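2018-06-10

Well, the rover club has its road for the season, and I'm so glad we stopped arguing over the gym floor (which was lovely and flat and taught us very little).

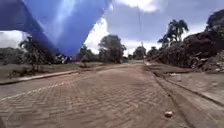

Sultska Student Robotics Club, Field Rover Team

Brick under dried silt, with tire tracks along the right half. I'd like the line follower tried on that faint white line, threshold lowered by 2 to start, and 3 runs each way before anyone touches the code again!

Still to do: charge the Hastix pack.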